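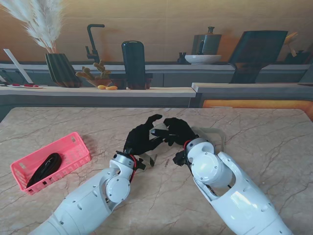

Small things, one table: the sorting afternoons in the Drasano kitchen

The sorting afternoons started in January as a way of clearing two drawers in the shared kitchen at Drasano House. They have carried on because the drawers were only the beginning. Residents have since brought down biscuit tins, shoeboxes and one carrier bag of keys, and the marble-patterned table has been in use most weeks.

Yevhen Hrynyshyn, who looks after the kitchen bookings, has asked for a note in the newsletter on how the table is used, what goes where and what is still to be done.

Cables

Cables go in the pink basket on the left side of the table. It has slots in its walls, so you can see what is in it from a chair. Please coil each cable before it goes in and fasten it with a twist of paper or a bit of string. One black cable left in a loose heap will fill the bottom of the basket and there is no room for the next.

If you know what a cable belongs to, write it on a strip of masking tape and fold the tape round one end. "Radio, flat 2" is enough. Cables with no label stay in the box under the sink for a month and then go to the electrical bin at the Polishchuk yard on Traltamis Road. The yard takes plugs and chargers as well. It does not take batteries, which go in the tube by the front door.

Anything with a split outer cover or a bent plug should go straight to the yard. Please don't put it back in the basket for somebody else to find.

Clear plastic

Clear plastic has caused more trouble than anything else. Slivers, loops, clips and bits of packaging are hard to see on a pale table, and the dark veins in the pattern make it worse. Several pieces have been wiped up with the crumbs, including the clip from a set of scales that was wanted back.

A dark tea towel spread under the work cures this. There are two in the drawer by the cooker, kept for the purpose and marked with a stitch of red wool in the corner. Put the plastic on the towel as you come to it and leave it there until the end. Most of it will be rubbish, but a loop may turn out to be the handle of something and it is easier to decide when everything else has been put away.

Pins and other sharp bits

Pins, tacks and needles go in the lidded Sterker jar on the windowsill and nowhere else. A single pin on the table is easily missed, and people eat there in the evening. When you have finished, run the magnet over the table top and then over the floor underneath. The magnet lives on a hook inside the cupboard door. It won't pick up brass, so look as well.

Buttons

The button count was finished last month. There were 472 in the tins, not including broken ones, and they have been sorted by size. The space in the button drawer will hold 600 or so we were told by the person who built it, but it is nearly full now and we would be glad if people took some away. Help yourselves.

The counter

Please leave the wooden counter behind the table clear for plates and cups. The green ribbed vase with the pampas grass can stay where it is, as can the cactus in the brown pot. The cactus is on the watering list and does not need any extra. The pampas grass wants nothing at all, though it sheds if it is knocked, and the bits get into the tins.

Food for the afternoon can go on the counter at the far left, beside the board. Bring it on a plate and take the plate home with you. Four were left behind last time.

Still to do

The carrier bag of keys has not been touched. There is also a drawer of picture hooks, a tin of curtain rings and a bag of jar lids which nobody has found the jars for. The lids will be offered at the jam table first and then recycled.

We could use more small containers with lids. Clean margarine tubs are fine and so are takeaway boxes, provided they still close. Please don't bring glass, as the shelf is narrow and over the step.

The next afternoon runs from 2 until the kitchen is needed for supper. Come for all of it or half an hour. You don't have to bring anything of your own to sort, and there is no need to book. If you would like to bring something larger than a shoebox, leave a note in the Drasano pigeonhole first so that Yevhen can see whether there is space for it.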